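Thursday, January 8, 2026
Bench log, gripper evaluation, Eken finger kit

Second day with the Eken kit on the small arm. Fingers are the black moulded pair from the box, standard length. Wrist camera is the one supplied with the kit, on its own bracket, focus left as delivered. Controller is ours. The Umix adapter plate fitted without shimming, though the screws in the bag were too long and I swapped them for shorter ones out of the drawer.

Purpose today: see whether the wrist view is good enough to line up on round parts from above, and whether the fingers can work close to a flat surface without touching it. The quote from Dewulf is valid until March, so there is time to do this properly.

Set-up notes. Approach height set to 40 mm above the surface, then a slow descent. Closing force at setting 2, the lowest that the manual recommends for plastic parts. Lights as usual, blinds down.

Wrist camera view with the blue round part at the fingers:

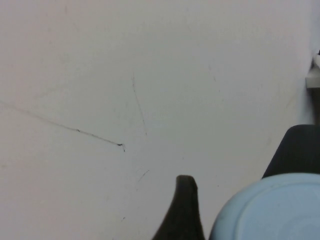
Wrist view, Eken fingers, blue round part at lower right. Dark marks are on the white surface.

Lighting is even enough that there are no hard shadows over most of the white, so edge finding on the blue rim should not need an extra lamp. Contrast between rim and surface is modest. Contrast between finger and surface is very good, and the tip outline could serve as a fixed reference for checking that the camera has not shifted on its bracket.

Two objections. The part sits low and to the right in the view, and its rim runs out at the bottom and at the right, so a circle fit has only an arc to work with. Tilting the camera down would help, but the bracket has one fixed angle. The Flestent bracket we looked at in the autumn had a slotted plate. Ask Eken if they do the same.

The other is the marks on the surface. The long diagonal one with the dark blot at its end is strong enough to be picked up as an edge. First pass of the detector returned it as a candidate. Masking by colour removed it, but I do not want to depend on colour when we move to the white parts. Either clean or replace the sheet before the repeat runs, and note which was done.

Ran 14 approaches after that, all from the same start pose. Descent was smooth. Cable from the camera is stiff and pulls slightly when the wrist turns past a quarter turn. Rerouted it along the forearm with two ties.

Still open:
Camera angle, as above.
Spare finger tips, price and delivery. Not itemised in the quote.
Manual gives no figure for tip wear.
Repeat with force one setting higher.
Save the mask values with the run files, they are only on the bench PC at present.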